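We use cookies to remember your preferences and to count visits. By continuing to read you accept this. Manage settings | Accept

The robot club is not teaching what the flyer says

My son's school has a robotics club, and since last fall I have been one of the parents who drives. I have sat through more sessions than I planned to. I have also read the flyer, which promises that students will "build the skills of tomorrow," and I would like somebody to tell me which skills those are.

The club meets in a room rented from Prilteck, on the second floor, with gray carpet and bad coffee. There are 18 kids on the list. On a good evening 13 show up. They are getting ready for the Flevard Challenge in June, where a robot hand has to sort small objects into a tray of slots in 2 minutes. That is the whole contest. A four-year-old could do it, and would probably enjoy it more.

I don't say this to be mean to the kids. They work hard. What bothers me is how the work is divided. The hand comes ready-made and so does the arm. The software that moves them is a package called Lostix, which the students install and mostly leave alone. What is left for them is adjusting numbers, starting a run, and waiting. Then they talk about it, and change a number again.

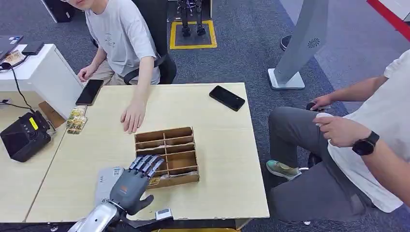 The robot hand at the sorting tray during a club session.

Liv Solberg runs the club and she disagrees with me, politely and at length. Her argument is that adjusting numbers and waiting is what engineering mostly looks like, and that kids who think otherwise will be disappointed at 22 instead of at 15. She may be right about that. But if waiting is the lesson, put it on the flyer. My son came home in March able to tell me that the grip force was set to 60. I asked him 60 what. He didn't know, and he told me none of the others on his team knew either.

Compare this with the old shop class, which I took and was bad at. I made a birdhouse. It leaned. Still, I could have told you why it leaned, because every wrong cut in it was mine. When the hand misses a slot, there are so many layers between the student and the mistake that the usual answer is to restart everything. Sometimes that fixes it. I have yet to hear a student explain why.

The other coach, Eskil Sjögren, is closer to my side than he admits. He told me he would like to spend a full month on a gripper made from two servos and some bent aluminum, ugly and slow, before anyone touches the good one. He hasn't done it. The club is judged on how it places at Flevard, and a bent aluminum gripper places last. Hellström, the company that pays the entry fees, wants a team photo with something that looks like the future in it.

So the contest picks the equipment and the equipment picks the lesson. I don't think anyone sat down and decided this. It is the same thing that happened to the school newspaper when it turned into a template that students fill in.

I would keep the club. I would cut the competition for a year and see who still comes on a weeknight when there is no trophy. I would have every student take apart one cheap motor. I would also make them write down, in plain words, what each number on the screen does before they are allowed to change it, and a parent should be able to read that page and follow it.

Liv says half of them would quit. Maybe so. That would leave us with nine kids who know what the 60 means, and I'd still drive.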